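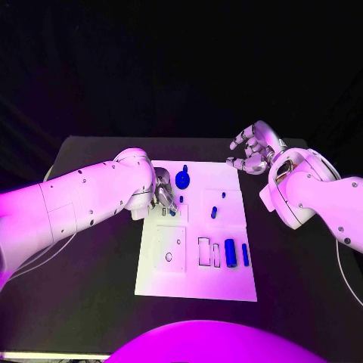
Blue parts on a white sheet, dark tabletop.

FIRE DOORS, EXTINGUISHERS AND EXIT ROUTES
Nenia Building, ground floor, 3,879 sq ft
Inspected by: Radymyr Ostapchuk
Reviewed by: Marthinus Shabalala
Ratings: OK / Fix / Repeat (open from the last inspection)

1. Fire doors

1.1 Door closes fully from any open position. Fix.
Comment: Door G2 stops short of the latch when released from a small angle. Adjust closer latch speed and test again from three positions.

1.2 Gap at head and sides even and within limit. OK.

1.3 Smoke seal continuous, not painted over. Repeat.
Comment: G4, hinge side. Paint on the lower part of the seal. Replace the full strip. Do not scrape.

1.4 Hinges tight, all screws present. Fix.
Comment: One screw missing from the middle hinge on G1. Use the size specified by the door supplier (Joubert).

1.5 No wedges or hooks holding doors open. OK.

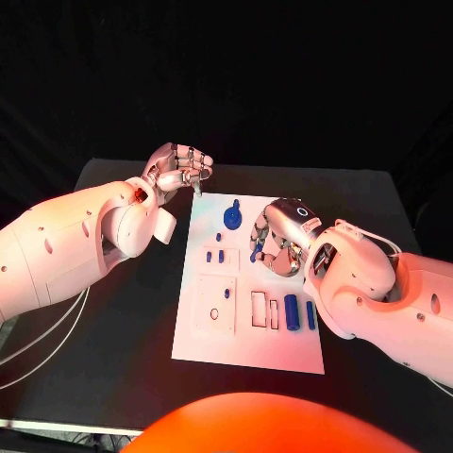
Page last changed: December, by R. Ostapchuk

2. Extinguishers

2.1 Unit in its marked place and in view. OK.

2.2 Gauge needle in the green zone. OK.
Comment: E3 reads at the low end of green. Check again next month.

2.3 Pin and tamper seal in place. Fix.
Comment: E5 has its pin but no seal. Weigh before resealing and enter the result on the tag.

2.4 Tag signed for the month. Repeat.
Comment: Tags on E1 and E2 are initialed without a month. Both entries are needed.

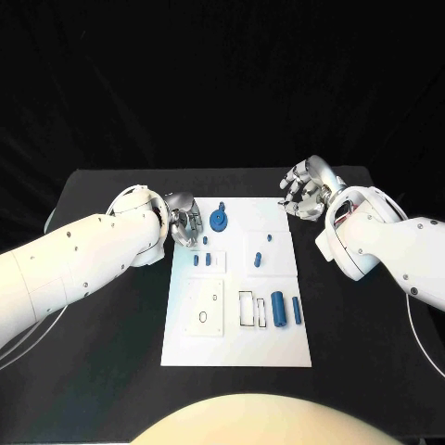
Can an extinguisher stand on the floor while its bracket is being replaced?
Use a stand or a temporary bracket, and keep the unit in its marked place. A unit left on the floor is rated Fix.

3. Exit routes

3.1 Route clear to full width. Fix.
Comment: Pallets from the Gelten delivery were stacked along the rear corridor. Moved during the inspection. Floor line to be repainted.

3.2 Exit signs lit. OK.

3.3 Emergency lights hold for the full test. Fix.
Comment: Target is 90 minutes. L7 went out early. The Vitach battery pack in this fitting is rated for 600 cycles and the log shows 597, so replace it now. L8 is at 300 and
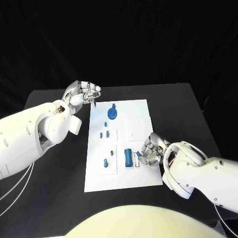
can stay in service until the next full test. Record the cycle count on the new pack at zero and keep the old log sheet with the fitting record.

3.4 Final exit opens with one push. OK.
Comment: Bar is stiff at the left end. Lubricate.

4. Open items carried forward
1.3, 2.4. Both to be checked first at the next inspection.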